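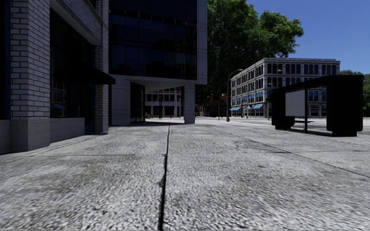
League moves second-half fixtures to shared grounds

The Drenano Regional League has confirmed its fixture list for the second half of the season, and 18 matches will be played away from the home club's usual ground. Clubs were told in March and had two weeks to reply.

The change affects Visach Town and Salameh Athletic most. Visach will play its next four home games at Amard Park while the drainage under its north goal is replaced. Salameh keeps its own ground for afternoon matches but moves its evening games to Amard Park, where the floodlights meet the league standard.

Season tickets remain valid at the new venues. Fans who hold a numbered seat at Visach will be given a seat in the main stand at Amard Park, which has 851 seats. Standing tickets go on sale at the gate one hour before kickoff. The price is the same as before.

Away supporters get an allocation of 145 tickets per match. Any that are unsold by noon on match day go back to the home club. Clubs that want a larger allocation for the cup rounds need to ask in writing at least ten days ahead. 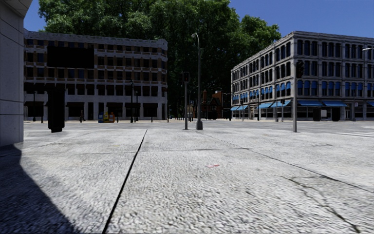 Paving and expansion joint, with hairline cracks to the right.

Evening games will now start at 7:15 instead of 7:45. Several clubs asked for this so that visiting supporters can catch the last bus back to Drenano. Afternoon games still start at 3:00.

The youth fixtures are not affected. Under-16 and under-18 teams will go on using their own fields – the only exception is the youth cup final, already set for Amard Park.

The league has also changed the rule on postponed games. A match called off for a waterlogged field must be replayed within 21 days, at the other club's ground if the first one is still unfit. Last season's limit was 30 days, and three games ended up being played after the table had been settled.

Player registration closes at the end of the month. The league had 114 new players on its books at the last update – forms sent in after the deadline will be held over to next season.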